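Provine change ses bonnets de rayon, et de saison

L'enseigne de vêtements Provine lance sa collection d'hiver avec de l'avance : les bonnets en maille sont en rayon depuis le milieu de l'après-midi, par une chaleur qui donnait surtout envie de sandales. La direction parle d'anticipation. Les clients, eux, cherchaient les maillots soldés.

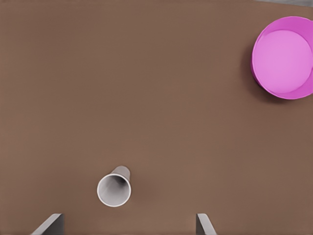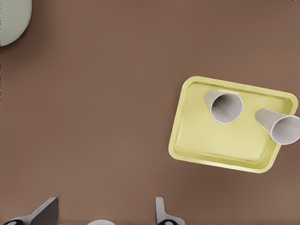
Deux vues de synthèse, même plateau brun.

La gamme, baptisée Tamayo, compte 66 modèles de bonnets, d'écharpes et de moufles, dont plusieurs se distinguent par la seule couleur du pompon. Le site marchand leur a trouvé des noms à rallonge où « chaud », « doux » et « femme » reviennent jusqu'à l'épuisement du lecteur. Le bonnet de base est vendu avec une remise calculée sur un prix que personne n'a jamais payé, la collection étant nouvelle.

« Le froid finit toujours par arriver », assure Lorraine Lockwood, responsable des accessoires, qui présentait la gamme en chemisier à manches courtes. Elle promet 2000 pièces en stock et une livraison gratuite à partir de 100 euros, soit davantage de bonnets que n'en réclame une tête ordinaire.

Le concurrent Brilix attendra octobre pour sortir les siens. Il solde encore 200 parapluies de l'an dernier.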